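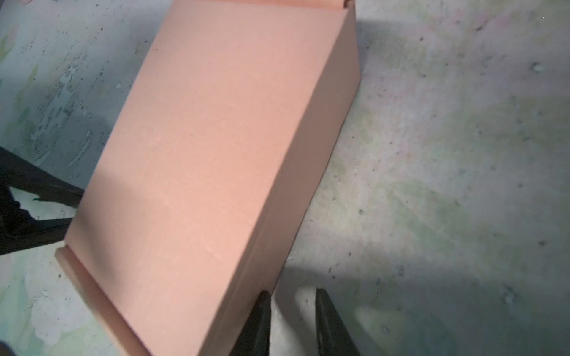
Garra no canto da caixa, vista pela câmera do punho.

Início > Comunidade > Robótica e automação > Falhas e segurança

Tempo de leitura: 3 min

Garra perde a caixa de papelão no meio do levantamento

Freya Oakley
29 de maio

Bom dia a todos. Tenho uma célula de teste com dois braços que pegam caixas de papelão fechadas direto do chão e colocam numa bancada. O programa é feito no Morsy e as garras são de dois dedos, paralelas. A aproximação funciona, os dedos encostam na caixa, o controlador informa "peça presa" e começa a subida. Em algum ponto da subida um dos lados escorrega e a caixa cai de quina. Ontem caiu bem perto do pé de um colega que estava ajustando a outra estação.

O que já tentei:
- aumentei a força de fechamento para 60 N (o papelão amassou e a caixa caiu do mesmo jeito)
- refiz a calibração da câmera do punho
- baixei a velocidade de subida pela metade

O braço não entra em falha quando isso acontece. Ele continua o percurso até a bancada e abre a garra como se ainda estivesse com a caixa. Acontece em uns ciclos e em outros não, com a mesma caixa. Alguém já passou por isso?

Konrad Mayrhofer

Antes de mexer em força, olhe onde os dedos estão pegando. Na sua foto o dedo esquerdo está encostado no canto da caixa, por cima da borda da lateral, e o direito está fora, sobre o piso. Se ele fecha a partir daí, pega só o canto. Papelão no canto cede, a dobra abre um pouco e o dedo desliza. Com mais força cede mais rápido, foi o que você viu com os 60 N.

Tivemos um caso parecido na Lurkstead. A visão calculava o ponto de pega pelo contorno da tampa, e quando havia sombra no piso ao lado da caixa o contorno saía deslocado. No seu caso também há sombra no chão, do lado direito, e a iluminação da tampa não é uniforme. Eu faria assim:

Grave a imagem de cada ciclo junto com o ponto calculado e compare os ciclos bons com os ruins. Coloque luz difusa e repita o teste. Afaste o ponto de pega do canto, pelo menos 5 cm para dentro da lateral.

Quanto ao "peça presa", veja de onde vem esse sinal. Em muitas garras ele só quer dizer que os dedos pararam antes do fim do curso. Parar num canto amassado conta como preso. Você precisa verificar a abertura dos dedos durante a subida inteira - se mudar mais de 2 mm, parar os dois braços. Os dois, porque se só um para, o outro puxa a caixa.

E ninguém entra na área com os braços habilitados. Se o colega precisa ajustar a outra estação, a célula fica parada e travada até ele sair. Isso eu resolveria hoje, antes da visão.

Yiğit Güneş

Troca por ventosa. Aqui usamos da Udico e acabou o problema.

Gertraud Sutter

Ventosa em papelão depende muito da caixa, eu não trocaria sem testar. E na queda de vácuo a caixa cai igual, então o monitoramento continua necessário.

Concordo com o Konrad sobre o sinal. Acrescento uma coisa: confira se os dois braços começam a subir no mesmo instante. No nosso caso um deles esperava a confirmação do outro e saía atrasado. A caixa inclinava e escorregava do lado mais baixo. No registro do controlador dá para ver, basta comparar o horário do início de movimento de cada um.

Depois de uma queda, separe a caixa. Canto amassado muda o resultado do teste seguinte e você fica procurando defeito no programa.

Tópicos relacionados
Parada de emergência não derruba o segundo braço
Dovitz: sensor de força com leitura instável
Como marcar no piso a área de alcance do robô
Calibração da câmera do punho se perde ao religar
Encontro da comunidade em junho: inscrições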